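Print this page | E-mail this page

Robot Software, Notes 6: When should the fingers close?
Updated 2023-03-10

Last time we got the Darura planner to bring the hand to roughly the right spot. Lovely. Now we have to decide when to shut it, and I'll admit this is my favourite bit of the course!

Your first go will probably be a single rule: block seen, close. Try it, by all means. The detector is happy long before the block is between the pads, so the hand grabs air and the log says "grasp done" (mine did, for a whole afternoon).

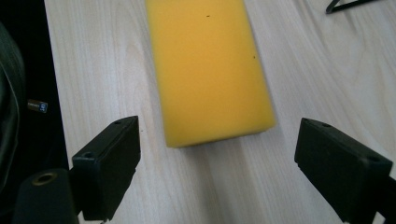
Fig. 1. Sponge ahead of the open fingers, neither pad touching it yet.

At a moment like Fig. 1 the state should still be APPROACH. I look at two things in the wrist view: where the near end of the block sits compared with the gap, and how far its long axis is tilted. A small tilt I leave to the pads, a big one I fix by turning the wrist before going forward.

A yellow block on pale wood is kind to a colour threshold, so start there. Then run the same code on the 252 practice frames in the Lamont folder, where plenty of the blocks are duller, and watch it wobble.

For the exercise, write the switch from APPROACH to CLOSE as one function, with a timeout of 1000 ms if the block drops out of view. Plot your switch point for frame 177 and bring it along. Hand-in is in April.

Comments (3)

fliltach: Is the tilt in degrees or radians?
> Radians, sorry, I'll fix the template.

merska: Frame 478 isn't in my folder??
> It's in the test set, you'll get it later.

pad_thai: my timeout fires every single time, help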